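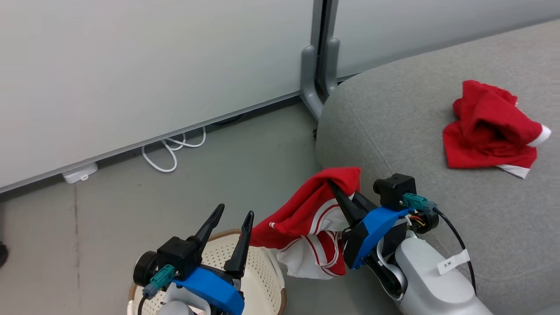 Kathleen Daly had 8 minutes before the next family came in, so we talked standing up, in the hallway at Ludham, her with a coffee she never drank.

She has been writing obituaries and running services there since 2000. Took over the front desk in May of that year, meant to stay the summer.

"People think the service is the hard part," she said. "It's the paper. The notice, the names, who gets listed first."

Names are a big one. She keeps a yellow pad with every name spelled out by a relative, in capital letters, and initialed. Last month it was the Navickas family. Deividas Navickas called twice to check his own name in his aunt's notice. It was right both times.

"I'd rather he call ten times," Daly said. "You can't reprint a funeral."

How long should a notice be? Shorter than most families want. The paper charges by the line and the first draft is always too long. The longest she ever handled ran 221 lines, for a retired school principal, and the family paid for every one. "Every choir he sang in. Every single choir." She read the whole thing aloud at the kitchen table before it went out and says she wouldn't cut it now either.

The phone rang here. She let it go, then didn't, and was gone a few minutes.

Back again. I asked about survivors, second marriages, stepkids. She made a face.

"I ask who was at the bedside and who will be in the front pew. If those lists don't match I ask somemore questions."

She won't leave a living child out without talking to the whole family. It has come up 2 times in all her years and she would not say who.

Does she go to the burials? Most of them. Boots in the trunk all winter. When the ground is too hard for a grave the committal waits until spring, and she sends a card to the family with the new date, handwritten. The next one is 18th March, at the cemetary on the hill, just the close relatives and a pastor.

Hrefna Þrastardóttir, who plays organ for many of the services, came through looking for the hymn list. It was under the coffee.

"No recorded music if I can help it," Daly said after she left. "But if they want his truck radio songs, fine. We play them. Loud, if they say loud."

And her own notice, has she written it?

"Four lines. My sister has it in a drawer." She wouldn't read it to me. The front door opened then and she put the cup down on the windowsill and went to take their coats.

Questions or corrections: contact the news desk. © All rights reserved. Back to top

We use cookies to keep this site running. By continuing to read you accept our cookie policy. OK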